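Call for Readers: Pernisley Young Adult Fantasy Panel

Pernisley Books invites applications from adult readers to join its advance reading panel for young adult fantasy. The panel reads manuscripts before final editing and reports to the editorial department on pacing, character and worldbuilding. Its first title will be Guerra, the opening volume of a trilogy by Tainá Tavares.

Panel members will receive 8 manuscripts over a period of 12 months and will submit a written report of at least 200 words on each. Reports are due three weeks after delivery of the text. Members also attend two evening meetings at the Zastamitz Reading Rooms – remote attendance is available on request.
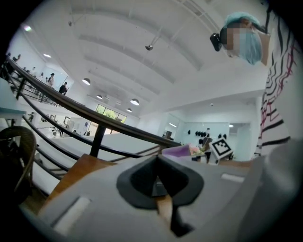

The dark wooden handrail.

Applicants must be 18 or older and must read fluently in English. No publishing experience is required, but applicants should be familiar with recent fantasy for readers aged 13 and up. Current employees of Pernisley and authors under contract are not eligible. All members sign a confidentiality agreement before the first manuscript is sent.

Members are paid a fixed fee for each report accepted and receive a finished copy of every title they have read.

To apply, send a one-page letter and a sample review of any fantasy novel to Salma Tahiri, Panel Coordinator. Applications close at the end of May.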